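Contra o caixote com tampa

Andei anos convencido de que a minha cozinha precisava de um caixote do lixo decente. Não o balde debaixo do lava-loiça, com o saco do supermercado a escorregar para dentro ao primeiro pacote de leite, mas um daqueles cilindros com tampa, fecho e aro brilhante que aparecem nas páginas das lojas como se fossem candeeiros. A moda chegou também à bancada e à mesa: já se vendem caixotes pequenos para ter ali mesmo, à mão, enquanto se descasca uma laranja.

Comprei um em abril. Custou-me 35 euros e vinha com a promessa de que a tampa «controla os odores». Desconfio sempre do verbo controlar. Quem já deixou cascas de camarão num recipiente fechado durante 2 dias sabe o que acontece quando se abre: o cheiro sai todo de uma vez, muito mais ofendido do que estaria se lhe tivessem deixado uma fresta.

A Dandis, que tem a loja de artigos para casa onde o comprei, mostra agora na montra um modelo de chão a 339 euros. Perguntei ao rapaz do balcão o que fazia um caixote de 339 euros que o meu não fizesse. Fechava mais devagar, disse ele. Fiquei a pensar nisso no caminho para casa. Pagar para que uma tampa demore -- eis uma coisa que a minha avó teria pedido para lhe explicarem duas vezes.

Admito que são bonitos. Cor de creme, cantos redondos, um friso cromado a contornar a boca: em cima de uma mesa de madeira passam quase por uma caixa de pão. E é aí que começa a minha embirração. Um objeto que serve para deitar coisas fora não ganha nada em ser confundido com um que serve para as guardar.
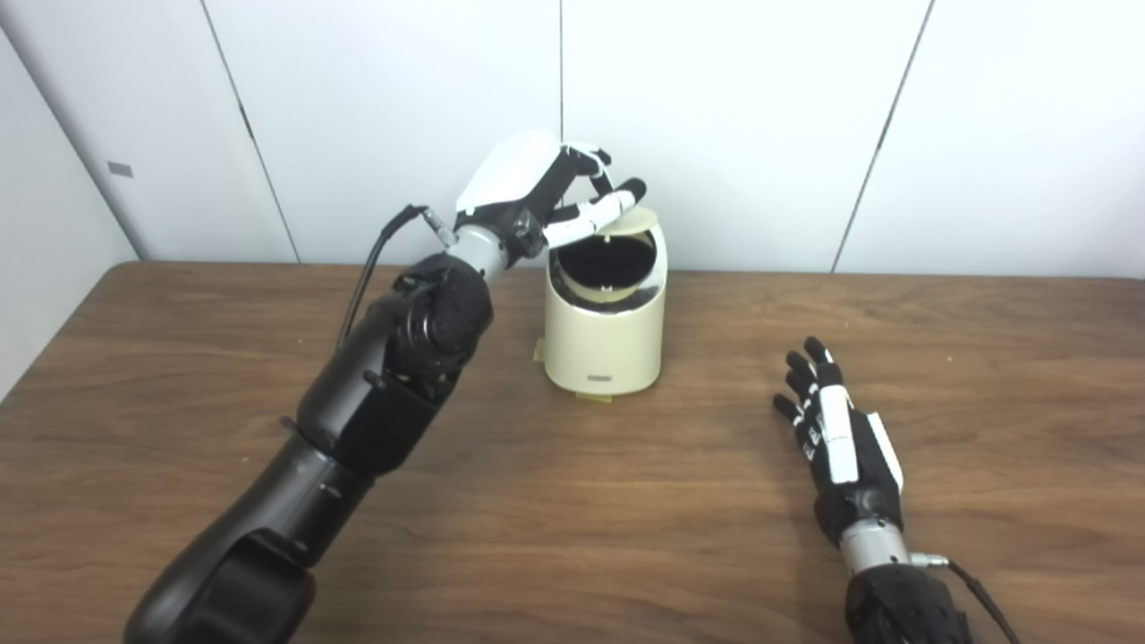 Angeliki Papadakis escreveu-me a discordar, depois de eu ter resmungado sobre o assunto noutra crónica. Diz que o caixote pequeno em cima da mesa lhe mudou a rotina, que deixou de atravessar a cozinha a pingar com o filtro do café na mão, e que a tampa lhe poupa as moscas da fruta em agosto. Acrescenta que eu devo cozinhar pouco. Cozinho todos os dias, cara leitora, mas aceito as moscas. É um argumento sério e não tenho resposta para ele.

O filtro do café já me convence menos. Para isso há uma tigela velha, que se usa enquanto se cozinha e se despeja no fim. Lava-se com o resto da loiça. Não tem dobradiça onde se acumule aquela pasta castanha que só sai com um palito, nem um fecho que um dia deixa de prender. O meu deixou em setembro. Desde então a tampa levanta-se sozinha, devagarinho, como a dos caros.

Também me custa o espaço. A minha mesa serve para comer, para fazer contas e para estender massa, e qualquer coisa que lá fique a tempo inteiro tem de justificar a renda. O saleiro justifica. A fruteira, conforme a época. O caixote passa o dia a ocupar o lugar de um prato e à noite é preciso tirá-lo dali, porque não há visita que jante descansada ao lado dele, por muito cromado que traga.

O meu está agora na varanda, com as molas da roupa lá dentro. Cabem bem.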